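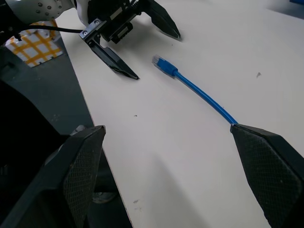
Two-arm cable policy: does adding wrist views help, or am I fooling myself with the numbers?

Posted by cablebench_tom
Tags: imitation learning, two arms, evaluation, cables

We are a small lab in Baltemcombe working on picking up short network cables and putting them in a bin with two arms. The policy is trained from demonstrations, 800 of them, done by two operators by hand over a few weeks in March. Both versions of the policy see the same demonstrations. The only thing that changes is the input: one gets the head view alone, the other gets the head view plus a small camera at each wrist.

I ran 100 trials of each. Head view only got the cable into the bin in 72. With the wrist views added it was 13 more than that. My supervisor wants to call this a result and write it up. I am less sure, for two reasons. First, I placed the cable by hand before each trial and I knew which version was about to run. Second, all the head-only trials were done before any of the others, and we re-taped the bin position in between.
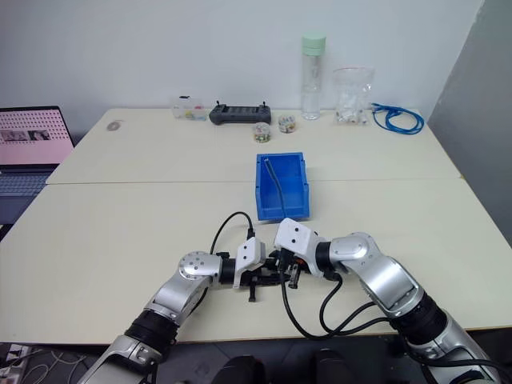
Both grippers in front of the blue bin, with a dark cable inside it.

The failures look different too. Head-only mostly misses at the grasp – it closes beside the connector, or pushes the cable along the table. The version with wrist views grasps well but sometimes holds on too long over the bin. Is it fair to report one success figure for each, or should I split it by stage? And do I have to run the whole lot again?

steinarsdottir_fan
Yes, run it again. The gap may well be real, but with the trials done in two blocks you can't separate the cameras from the bin move, or from the lighting, or from you getting better at laying the cable down. Make a list of start positions beforehand, shuffle the two versions together, and have someone else start the policy so that you don't know which one is running while you place things. It is dull but it only takes a couple of days.

On reporting, do both. Give the overall figure and then a small table with grasp, lift, carry and release. The Steinarsdóttir protocol splits it in much the same way and reviewers are used to it. Put the interval next to each figure as well. Also say how many training runs you did. If it was one run of each version, a second seed could move things quite a bit.

mullet77
more cameras is always better, we put four on ours and never looked back. wouldn't bother rerunning

Gukeo_user_bench2
I don't agree with the post before mine. We had a similar set-up on Gukeo and the extra views made it worse at first – the policy latched on to the background at the wrist and fell apart when we moved the table. Check this before you write anything. Shift the table a little, change what is standing at the back, and run both versions again. If the wrist version drops a lot more than the other, that belongs in the paper.

For the late release, look at your demonstrations. Ours had long pauses over the bin where the operator was checking the drop, and the policy had learned to wait. We trimmed the pauses and most of it went away. The Dratholm scripts have a trimming step you can use, but check the threshold by hand, the default was too keen for us and cut into the grasps.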